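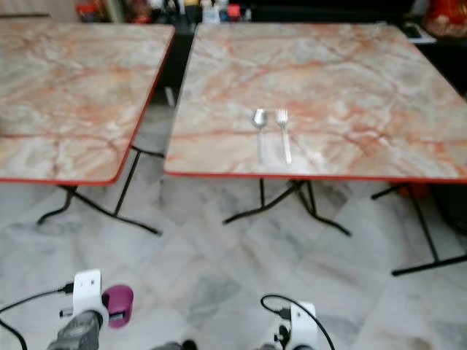
Sunday, March 18, 2018. The dining table went out the door on Friday night, carried by two large men from Plekov who paid me $200 for it and did not wipe their feet. I had owned it for most of my adult life and I felt nothing, or at any rate nothing until breakfast, when I ate toast standing over the sink like a horse. In its place I now have the folding tables, square ones, side by side on the marble tile, and they are also marble, or at least they have dressed up as marble. The floor is white and gray and minds its own business. The tables are pinkish beige with rust and orange veins going off in every direction, and a red-orange edge in case you missed them. I put a spoon and a fork down in the middle of the bigger-looking one to see what a meal might feel like there. It felt like eating off a very expensive ham.

The plan, such as it is, came from a magazine in the dentist's waiting room. Get rid of one big thing, the article said, and your home will breathe. It had a picture of a woman in a white sweater sitting in a room with a bowl. I have been thinking about that woman for a month. I would like to know where she keeps her vacuum cleaner.

Anyway, two small tables that fold flat. One for me, two for company, none at all when I want to lie on the floor and do the back exercises I have never once done. Tilico had them at $53 apiece, and I went all the way out there past the Buler warehouse in the rain to save the delivery fee, then spent most of what I saved on a sandwich and a plant. The plant is already unhappy. The sandwich was very good.

The carton said "no assembly required," and this was true in the way that no assembly is required to open a deck chair. I had one table upside down on the tiles with its legs in the air for a good part of yesterday afternoon. There is a catch. You press the catch and pull, and if you are holding it the right way round the whole thing springs open with a bang. I was holding it the wrong way round. My left thumb is the color of the veins.

Then there's the matter of the gap. Two square tables pushed together ought to make one long table, I would have thought, but the rounded corners leave a little notch where they meet, front and back, the perfect size for losing a pea. I pushed them together, pulled them apart, pushed them together. At one point I tried a tablecloth, the good one from the bottom drawer, and it was 20 inches too long and hung down onto the floor on one side so that the whole thing looked like a magic act. Back in the drawer it went. I suppose it will have to be place mats, and I suppose I will have to go and look at place mats, and there goes another Saturday.

Did laundry. Called about the gutter again and got the recording. 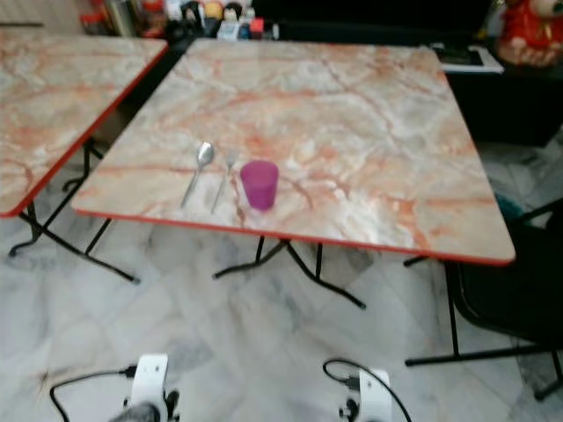 Tonight I tried setting a proper place, on the grounds that I have people coming in April and had better find out now whether it can be done. On the old table there was always room for the serving dishes, the bread, the elbows and whatever mail I was avoiding. A square table is a stricter arrangement. I set the spoon on the left, the fork to the right of it, and then the little pink plastic cup standing to the right of the fork, all of it gathered up toward the front left like guests who have found the one warm spot in the room. My grandmother would have had something to say about the fork, which she believed belonged on the left along with the righteous. She would have had more to say about the cup. But the good glasses are still in the Gallegos box in the hall closet, under the fan, and the pink cup was right there in the cupboard, see-through and cheerful and impossible to break.

I will admit it looks rather nice on there. The top has a shine to it, so the cup gets a bit of a reflection, and with all that bare table left over behind it I began to feel a little like the woman in the white sweater. I don't have a white sweater. I would have soup on it inside an hour.

Things still to sort out: something to put under the feet so they don't scratch the tile. A plate, obviously. Whether six people can eat at two card tables without somebody's knee finding that catch (I give it until dessert). Whether the magazine woman ever has anyone over.

I looked up the old table before bed, which was a mistake. There's one very like it listed for sale, same legs, worse top, and they're asking three times what I got. So the house is breathing and I am not, particularly. Thumb is throbbing. Need to buy peas, or possibly some larger vegetable.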